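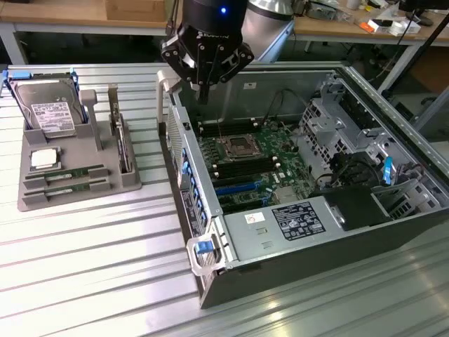

Predwood Bench Kit for Desktop Teardown and Rebuild

If you've ever sat down to put a computer back together with a cup of tea and plenty of good intentions, you know how fiddly it gets – a memory stick that wants a firm push in just the right spot, a processor that wants hardly any push at all, and a drive that has to slide in straight. We get asked all the time whether a robot arm can take over that kind of work yet. Our answer is "partly," and we'd much rather tell you which parts before you spend your money!

The kit comes with a printed parts tray, a two-finger gripper and a starter set of motions you can edit yourself. The tray has a standing slot for a 3.5-inch drive in its caddy, another for an expansion card, and grooves in front for memory modules. It fits any table with 800 mm of clear space beside the arm.

What it does well today: picking parts from the tray, carrying them over to an open case, and seating memory when the latches are already open. Drives in caddies go nicely too.

What still needs a person: cables, mostly. They flop and they hide, and no two towers have them in quite the same place. Fitriani Lau, who runs our test bench, also closes the processor lever by hand, and we suggest you do the same (a bent pin is a sad way to end an afternoon).

Can it do your dishes or fold the towels? Not from us, not yet. Samer Nimri keeps asking, and we keep sending him back to the sink.

In the box
Parts tray, gray
Gripper with 2 fingers and mounting screws
Motion files and printed guide

Prices
Tray only: $295
Full kit: $975
Arm and table sold separately

Orders placed through Risirov ship from their own warehouse, so please allow a few extra days. For questions about whether your arm will fit, write to Hala Ghanem on our support desk and tell her the model and the height of your table.

Page updated June 29, 2021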